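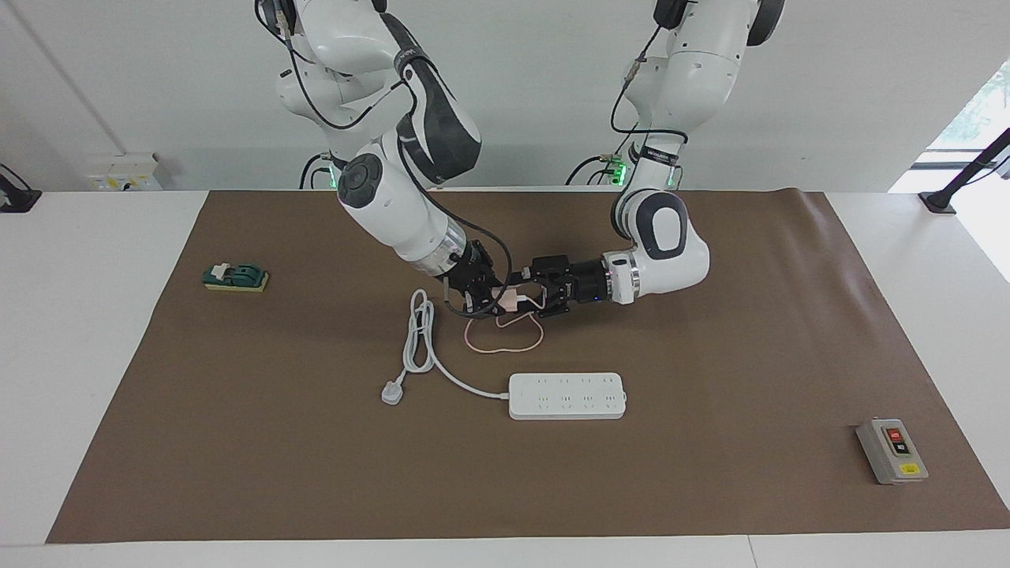

How to prepare a two-arm table for plug and cable tasks

I wrote this guide for the people who join our bench in Bekdale. Most of them already know how to move the arms. What they don't know is how we want the table to be, and in what order we do the checks. The rules come from our own work and from two risk assessments, the last one in February. If your site has a stricter rule, follow the stricter one.

Before you start

You need one operator and one second person who stands near the stop button. The second person does not look at a phone and does not answer email. Adesuwa Lawal, who trained me, was very strict on this point and I have become the same.

Read the last page of the table log. If the previous shift wrote "hold" there, you don't power the arms until the one who wrote it has signed.

Step 1. Isolate the electrical props

With us, a power strip on the mat is a prop. Its plug lies on the mat, in plain view, and it stays there for the full session. Do not hide the plug under the mat or behind an arm base. A person who comes to the table must be able to see in one look that the strip is dead.

The same rule is for switches. A knife switch or a push-button box can be on the mat as an object to handle, but nothing is wired to it. If the task needs a live circuit, it is a different procedure (we call it the Skurkgate procedure, after the building where it was written) and it needs a different permit.

Wall sockets are not part of the task. No arm may have a wall socket inside its allowed space. Check this in the software limits and then check it again with the arm in slow mode.

Step 2. Lay the mat

Put the mat flat and leave a margin of bare table where you can. Small wrinkles are acceptable. A fold that can lift a gripper finger is not. When the mat has a fold which does not go away, change the mat and write it in the log.

Place the objects with space between them. New people like to put everything in the middle, and then the two grippers must work too close to each other for no benefit. Put the object of the task in the middle and the other ones toward the sides.

Step 3. Check the cables of the arms

Follow every cable with your eyes from the base to the wrist. Then move each joint slowly to its limit and watch the loops. A loop must not become tight, and it must not catch on the elbow of the other arm. If you find a tight loop, stop and free it with the arm powered off. Never pull it with your hand while the arm is holding position.

Look also at the indicator lights at the bases. On our arms green means ready. Ready doesn't mean safe to touch.

Step 4. Set the force and the speed

For charger heads and other small plugs we use force level 2. For thick plugs ask Folasade Okonkwo before you go higher. The first pass of any new task is made in slow mode, also when the task looks the same as yesterday.

Step 5. Pass an object between the grippers

This is the part where most of our marks in the log come from.

- Bring both grippers to the middle of the mat, well above the surface.
- Hold the body of the plug. Do not close the fingers on the cable.
- Let the cable hang free. When it hangs in a loop, look where the lowest point of the loop is before you move sideways.
- Close the receiving gripper, wait, and only then open the giving gripper.
- If the cable touches a finger or another object, stop and go back to the last position.

Do not put your hand in to arrange the cable. I know it takes one second. Press the stop, wait until your second person says "stopped" aloud, and then put your hand in.

Step 6. Close the session

Park both arms, cut the power, and put the objects back in the tray. Write the number of the session in the log together with each stop, including the stops that you think were silly. Yetunde Mohammed reads all of them. In session 923 a silly stop was the first sign of a worn cable clip, and we changed the clip the same day.

Inspect finger pads after every 9 sessions. If a pad is shiny or has a cut, change both pads of this gripper, also when the other one looks good.

Questions on the limits file should go to Shanti Lodhi. She prefers that you bring the log page with you.

Borkano Bench Practice Notes | Last changed August 3, 2026 | Contact: the bench desk, Bekdale | © Borkano | Back to top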